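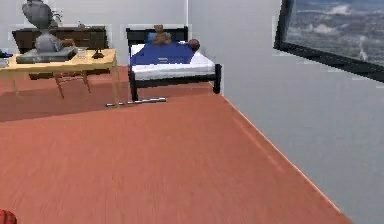 Progress Report on the Junior and Adult Tennis Development Grant

Sternville Tennis Club
Prepared for the Henbridge Sports Fund
5/26/18

1. Purpose of this report

The Fund has asked every club to send a report in the middle of the grant period. We explain in it what we have done with the money until now, what is late, and what we plan before the final report in September. The bank statements and the copies of invoices are sent separately, as your instructions require.

The grant was given for three things: the repair of the two back courts, the winter and spring coaching for juniors, and the entry of a second adult team in the district league. I take them in this order.

2. Courts

The two back courts were closed for play when we applied. The surface had lifted along the baseline of the court nearest to the road, and on the other one the water stayed after each rain. We received offers from two contractors and chose Vamik, whose price was a little higher but included the drain on the road side. The other offer left the drain out, and we would have had to pay for it later from our own money.

Vamik began the work in the early spring. The old surface was removed, the base was made level again and the drain was put in. The first layer of the new surface is complete on both courts. The second layer and the lines are complete on one court only, and this court has been open to members for three weeks.

The other court is late. When the old surface was taken away, the contractor found that the base under the net post was broken over a larger area than the inspection had shown. It had to be dug out and filled again, and then left to settle. Vamik has confirmed in writing that this extra work is covered by the agreed price, so we do not ask the Fund for more. The new date for opening is the end of next month. We ask you to accept this delay of five weeks against the timetable in our application.

The new net posts were ordered from Raudsepp. They arrived on time, but one pair had the wrong diameter for the sleeves and was sent back. The replacement pair is now at the club and will be put in when the base is ready.

3. Junior coaching

In the application we wrote that we hoped to have 40 children in the program. At present 47 are registered. They train in groups by age and by level, and the youngest group plays with the softer balls on a short court.

During the winter we rented hall time at the Sternville school. The hall is not ideal for tennis, the floor is fast and the balls stay low, but it let the children continue from one season to the other without a break. In past years we lost many of them between autumn and spring. This year most of those who started in the autumn are still with us.

Eleven of the children had never held a racket before they came. For them we bought small rackets from the equipment part of the grant, and the families can borrow these without payment until the end of the season. Two rackets have already been broken and we replaced them from club funds.

We had one difficulty which I should mention. The group for girls between 13 and 15 became too small in February, and for some weeks we trained them together with the boys of the same age. Some of the parents did not like this solution, and three girls stopped coming. In April we moved the group to an earlier hour so it does not come at the same time as the school choir, and two of the three have returned. We will keep the earlier hour for the autumn.

4. Second adult team

The second team was entered in the lowest division, as planned. The league season is now at its half. The team has played six matches, won two, drawn one and lost three. The first two matches were lost heavily -- most of our players had no experience of league doubles and it was visible in the results. In the last home match the team was behind after the first round of doubles and came back to win, with the deciding rubber going to a long tie-break.

With one court missing, the home matches take longer than they should. We have asked the visiting clubs to accept an earlier start, and all of them agreed. One away match was stopped by rain and will be played again in the second half of the season.

The grant pays the league entry, the match balls and part of the travel. The travel is costing less than we expected, as players share cars.

5. Money

The court part of the grant is spent according to plan, except for the last payment to Vamik, which we hold back until both courts are accepted. The coaching part is a little over the plan for hall rent and a little under it for coaches' fees. The team part is under the plan.

We would like your permission to move what is left from team travel to the coaching part, to pay for hall time in the autumn. The total does not change. If the Fund prefers that we return this money, we will of course do so, but we would be grateful for an answer before the school closes its list of hall bookings for the autumn.

6. Until the final report

The second court will be finished and inspected. The junior program continues outdoors through the summer, with a shorter timetable in the holiday weeks. We plan one open day for families from Henbridge and the villages near it, where there is no club. The adult team will complete its league season.

The final report will include the inspection paper for both courts, the attendance lists by group and the league table. If the Fund wishes to visit the club before that time, any evening when the juniors train is suitable -- please write to the club office a few days before, and we will open the gate on the road side for parking.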